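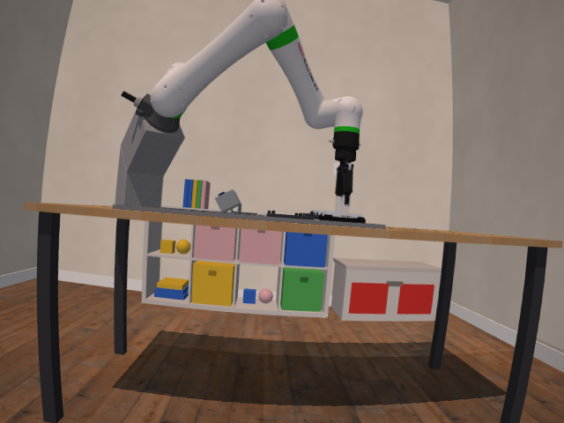

Simulated arm on its pedestal, gripper low over the keyboard.

Simulation Run Checklist — Jurkine bench, Velloton study
Completed before the Wednesday batch. Comments go under the item they belong to.

1. Scene loads with no missing meshes
OK. Books, keyboard and gray mat all load.

2. Pedestal fixed to tabletop
OK. No drift after 2000 physics steps.

3. Joint limits match the Skanora file
OK after correction. The wrist limit was still the old value. Both copies of the file now agree.

4. Gripper clearance over the table
Comment: Clearance is set from the tabletop, so tall or stacked objects need their own check. Done for the keyboard. Still open for the books.

5. Random seed written to the log
OK. Seed 728 for the baseline. The Noh planner reads the same seed — confirmed in the log header.

6. Collision reporting on
Failed first time, passed second. Contacts between the fingers and small objects were being filtered out. The filter is off for the whole batch and should stay off until the results are in.

7. Lighting and shadows
OK. Shadows stay on in both conditions. Turning them off changes the input to the vision model, and the runs can't be compared after that.

8. Labware layout
Plate, gridded rack and dark trays checked against the layout file. The control box stands to the right of the dark trays and is a collision body, cable included. Keep-out zone around it widened by 2 cm.

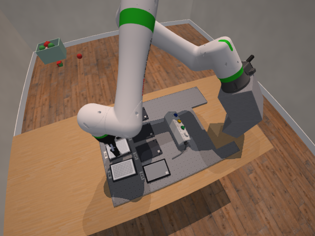 What counts as a failed run?
Any contact above the force limit, a dropped object, or a plan that takes longer than the time limit. A failed run stays in the data and is marked with its cause.

9. Stop condition
OK. Run halts on the first contact over the limit and saves the last state.

10. Baseline repeated
147 episodes repeated with the same seed. Final joint positions matched in all of them. Object poses differed slightly in a few — see the contact solver note in the Velloton folder.

11. Output folder has space
OK.

Open items: book clearance (item 4), solver note to be attached to the batch report (item 10).
Status: cleared to run, labware scene only.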